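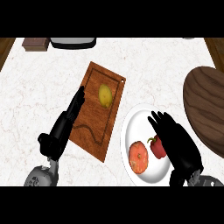 I've had a lot of mail about stone counters since spring, so I'm putting my answers in one place. Take what's useful and skip the rest!

**Everyday wiping.** Warm water, one small drop of dish soap, a soft cloth. Then a second cloth with plain water, then a dry towel. The dry towel is the part people skip (I skipped it for years) and it's why you get that cloudy look by the sink.

**Lemon, vinegar, wine, tomato.** Marble hates all of them. Blot, don't wipe, or you'll just push the juice further along. If you're left with a dull spot you can feel with your fingertip, that's an etch and no amount of scrubbing will lift it. Polishing powder will help on a shiny finish. On a honed one I'd leave it alone.

**Oil stains.** Mix baking soda and water to the thickness of peanut butter, spread it over the stain, cover with plastic wrap and tape down the edges. Leave it overnight, peel off the wrap and let the paste dry out completely before you scrape it up with something plastic. My worst one – olive oil, under a leaky bottle – took three goes.

**Sealing.** Drip a little water on the stone and wait. If it's still beaded up after 40 minutes, you're fine for now. If there's a dark patch, it's time. I do mine every September, and a 32-ounce bottle lasts me ages. Work in small sections and buff off every bit of the extra before it dries, or it goes sticky and you'll be there all evening (ask me how I know).

**Rings under bottles.** Put the oil, the soy sauce and the vinegar on a tray. Mine is an old cookie sheet lined with a dish towel, which isn't pretty but goes straight in the wash.

**Wood trim next to stone.** Titilayo Onuoha wrote to ask about the gap where her counter meets the wood, which kept filling up with crumbs. An old toothbrush, dry, before you bring any water near it. Then a barely damp cloth, going with the grain. If the wood has gone rough there, a light rub with 200 grit and a bit of mineral oil will smooth it nicely.

Next time I'm getting into drains, so send me your drain questions.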